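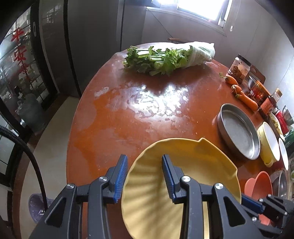
How to label bowl-stacking demos without losing a weekend

Posted 2018-04-01 in Methods

I've been putting off writing this up since November, mostly because my own notes were a mess. But people keep asking how we get from a pile of hand-held gripper recordings to something a policy can learn from, so I'll go through it the way I do it at my desk. The task is tidying a kitchen table: get the bowls and dishes nested into one stack and leave the food alone.

You'll need your recordings, a video player that steps one frame at a time, and a spreadsheet. We use a little tool called Jumach for the marking (it's ugly and I love it), but you can manage without.

Step 1. Sync the two hands

Every demo uses a left and a right gripper, each with its own camera. Before you label anything, line the two videos up. I close both sets of fingers together at the start of a recording, then match the frame where the pads touch. If you're more than 2 frames out, do it again. I once skipped this on a whole batch and the trained policy kept reaching for bowls a beat too early — very funny for one afternoon, then not funny at all.

Step 2. Mark the grasps

Now go through and mark each moment the fingers close on a rim and each moment they let go. Bowls are awkward because there are so many places to grab them. 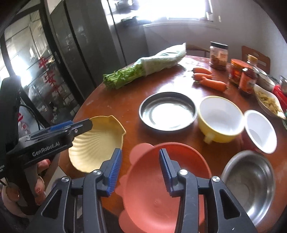 I used to mark a grasp as soon as the fingers were either side of the rim. Don't! Wait until the opening stops shrinking. The gripper width plot is your friend, so keep it open next to the video and look for the flat bit. Wavy edges and little handles make the width jump about, and for those I trust my eyes over the plot.

Step 3. Cut into segments

One segment is one dish: reach, grasp, carry, drop into the stack, back off. Keep the backing off. Our first set, Grurley, left it out, and the arm would put a bowl down beautifully and then drag it straight back out again.

Out of 300 recordings we kept 148 after this step. That sounds brutal, but the rest had a hand blocking the view or a sync I couldn't fix.

Step 4. Check the end state

Jump to the last second of each recording and look at the stack. Big basin on the outside, smaller things inside it, food where it was. If something is still out on the table, tag the demo "partial" and keep it in a separate folder. Partials are still handy for training single grasps. 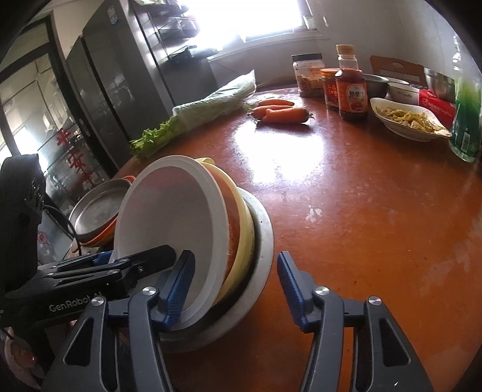
Step 5. Train small first

Pick 31 good demos and train on those before you touch the full set. If the policy can't manage a single bowl from that, more data probably won't rescue it, and you've most likely got a sync or labelling mistake. Go back to Step 1 (sorry).

When the small run behaves, add the rest and leave it going overnight. I change one thing per run and write it in the spreadsheet straight away, as by morning I've forgotten what I did.

Next on my list is trying the same labels with the Ahonen splitter, which guesses the segment cuts for you. So far I end up moving almost every cut by hand, but the guesses are quicker to fix than a blank timeline.

Related posts
Gripper width plots and how to read them
Setting up Jumach on an old laptop
What went wrong with the Grurley set
Picking a table height for two-handed demos

© Brirside | Contact | Back to top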